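Brophy Soft Wash for fleece and knits, 900 ml
Reviewed by Ailbhe Hegarty
4 Mar 2019

I should own up straight away to being fussy about soft things. I grew up in a house where towels were dried on the range until you could have sanded a door with them, and I have spent my grown-up life making up for it with fleece, brushed cotton, thick socks, anything with a bit of a nap to it. So when Bláthnaid Nic Giolla passed me a bottle of Brophy Soft Wash and asked would I give it a fair go over the winter, I was delighted (and a little bit suspicious, as I've been promised softness by a great many bottles).

Pale blue was where I started. It's the colour I always seem to buy and it shows everything, every grey bobble and every flattened patch, and what I look for first is whether the fibres stand up properly along a fold or lie down in a sulk.
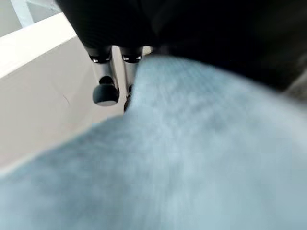
The Home Drawer, Issue 13, p. 6

The wash itself is a thin, milky liquid with a light smell, something like pears, and I'm happy to say it doesn't follow you round the house for days. The label asks for one capful for a small load. I used that for most of the winter and found it plenty, though after a muddy weekend I went up to two and had to run an extra rinse, so learn from me there.

On fleece it is lovely, it really is! My old light grey blanket had gone slightly waxy from years of fabric softener, and after a few goes with the Brophy it had that brushed feel again, the kind you want to put your face in. It hasn't brought back the bits where the pile is completely worn away at the corners, but I don't think any bottle could, and I'd be wary of one that said so.

Heavier dark things were more of a mixed story. The thick body of a sweatshirt comes up very nicely and I noticed no fading worth the name. Ribbing is slower. Cuffs and waistbands hold on to the liquid, and if you're washing by hand you need to squeeze them through clean water on their own, well after you think the rest is finished. I also gave up on keeping the greys and blues apart, once I'd done a cautious trial with an old flannel, and put the whole soft heap through together on the cool cycle. No harm came to any of it.

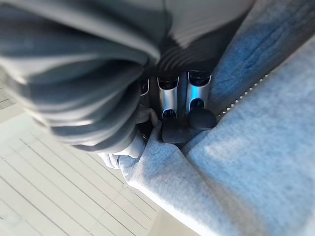
How it compares

I still had the end of a bottle of Zirkedberg wool wash under the sink, so the two were used turn and turn about for a fortnight. The Zirkedberg rinses out faster and I'd keep it for a good jumper. For fleece I preferred the Brophy, and so did my sister, who was handed two folded blankets and told nothing.

The bottle

My one real grumble. The cap is the measure, and it dribbles down the side when you screw it back on, so there's a sticky ring on my shelf that I wipe up every Saturday. A pouring lip would sort it. I'll be buying another in April all the same, and standing it on a saucer.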